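Two Bins and a Carrot: A Conversation with the Drevville Picking Team
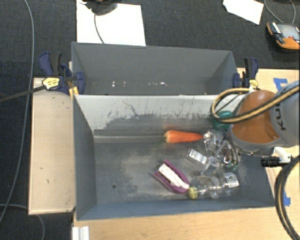

Drevville Technical College - Department of Mechatronics - Student Bin-Picking Team

The team's bench is a wooden tabletop with two gray bins on it, one behind the other. Most of the work on it this term has concerned the front one. Giuliana Condori, who leads the team in its second year, and Petrică Matei, who writes most of the motion code, answered questions there on April 1, 2022. Their adviser, Ruth Betancur, joined for the second half.

The task comes from the Jivar Challenge, an intercollegiate contest held every December. Each team receives a list of household and grocery items and must move them from one bin to another on request. The arm has 20 minutes per round. Points are awarded for correct transfers and deducted for drops, wrong items and damage.

Condori was asked how the team chose its practice items. "We went through the contest list and sorted it by what the camera does badly with," she said. "Opaque, matte, one color, that goes in the easy group. The carrot is easy. Anything clear is in the hard group. We practice with both in the bin because the contest mixes them."

The clear items account for most of the failures in the log. A depth camera of the kind the team uses projects a pattern and measures its return, and transparent plastic passes or scatters much of that pattern. The result is a depth image with holes in it, or with a surface reported at the level of the bin floor. "A bottle on its side is at least a shape you can guess," Matei said. "You find the cap and the label and you fit a cylinder between them. A pile of clear packaging has nothing to fit. The software sees one object, or eleven, or none, depending on the lights."

The team's first approach was to train a segmentation network on images of the bin and let it propose grasp points directly. They labeled 2000 images by hand over the winter. Condori described the result as usable for produce and poor for everything else. The second approach, now in service, keeps the network but adds a check: if the depth readings inside a proposed region disagree with each other by more than a set amount, the region is flagged as transparent and handed to a separate routine. That routine ignores depth and uses the color image only, then lowers the tool slowly until contact is registered.

"It is slow," Matei said. "A normal pick is one approach and one retreat. A flagged pick can be three or four approaches. With 20 minutes on the clock you can't flag everything, so the threshold matters a lot."

He has changed the threshold often enough that the value now lives in its own file, with a comment for each revision.

Asked about the condition of the front bin, whose inner walls and floor are scraped and scuffed, Condori said the team had considered replacing it and decided against it. "The scratches show up in the color image. Early on, the network called one of them an object. We could have bought a clean bin, but the contest bins get used by every team before us, and they won't be clean either. We put the scratches in the training set."

The walls cause a second problem. Brightly colored items throw a faint reflection onto the gray plastic, and the carrot does this when it lies near the rear wall. The network at one stage drew the outline of the carrot too tall by the height of its reflection. The fix was a mask that removes wall pixels before segmentation. It requires the bin to stay in the same place between calibrations, and the setup is held with bar clamps.

"Somebody leans on the table and you lose an afternoon," Condori said. "So, clamps."

Cable routing was another subject on which both students had a good deal to say. The cables run along the top of the arm and loop out over the bin. Matei wants them closer to the casing. In some wrist positions the loop comes between the camera and the rear wall, and items there are partly hidden. Condori's objection is that a tighter route puts strain on the connectors when the last joint rotates through its full range. For now the planner is told to avoid a band of wrist angles while an image is being taken. Arnulfo Ríos, who graduated last year and wrote the first version of the planner, still reviews changes to that section when they send them.

Betancur teaches the automation course from which the team recruits. She was asked what the project covers that the course does not. "In the course, a part arrives in a fixture," she said. "The student knows where it is to a fraction of a millimeter and writes a program to that position. Here the position is an estimate and the estimate has an error. They have to decide how much error the tool can accept and what the arm should do when the estimate is wrong. I can lecture on that, but they learn it from the log."

The log is a plain spreadsheet. Each row is one attempted pick, with the item, the proposed grasp, the flag state, the outcome and a free-text note. At the time of the interview it had 1045 rows. Students are required to fill in the note on every failure, a rule Betancur introduced after an early batch of entries that said only "missed."

The team has 5 members and will lose one to an internship at Tasville over the summer. A practice meet against the Badawi Institute team is planned before the contest itself. Yolanda Ospina, a first-year student, is taking over the calibration procedure and is rewriting its instructions as she learns it. Condori said the old instructions assumed the reader had been present when they were written.

Matei's list for the next month has two entries - a faster contact routine, and a way to separate clear items by pushing the pile with the tool before a second image is taken. He expects the second to take longer. "Pushing is simple to program," he said. "Deciding whether the push helped is the part we don't have."

Students who have completed the first automation course may apply to join through the department office.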